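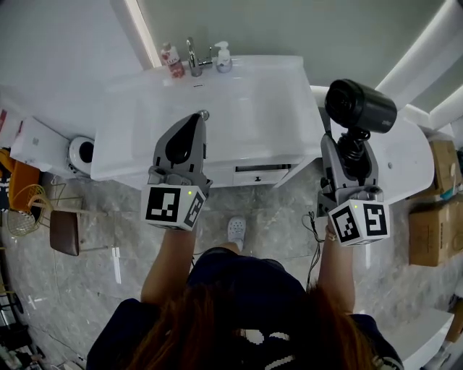 From: Mingxuan Xue
To: handheld-collection list
Date: 30/04/2025
Subject: Re: Bathroom set, what still needs doing

Meifang Fang wrote:
> We have 599 usable episodes from the bathroom set so far. Before I send
> them to training, can someone tell me whether the sink tasks are covered?
> Donmont had trouble in February with the policy stopping short of the tap,
> and I don't want to repeat that. Also, which wrist camera settings are
> people using?

Meifang,

The sink tasks are partly covered. Moving a bottle from one side of the tap to the other is fine. Wiping the basin is thin, and most of what we have starts with both grippers already over the bowl. I would like more starts from further back, with the arms low, so the approach is in the data as well.

On stopping short - I looked at six of the Donmont failures and in four of them the marker cube was turned away from the head camera for most of the reach. Please ask collectors to keep a patterned face in view and to check that the indicator lights are green before they begin. If the cable catches, drop the episode and start again. Don't trim it.

Camera settings are the ones in the Tririk notes, with exposure locked. White basins and chrome blow out badly on auto.

I can do two more sessions at the Vindavine flat. Could you hold the training run until those are uploaded? The toilet lid task can go in as it is.

Mingxuan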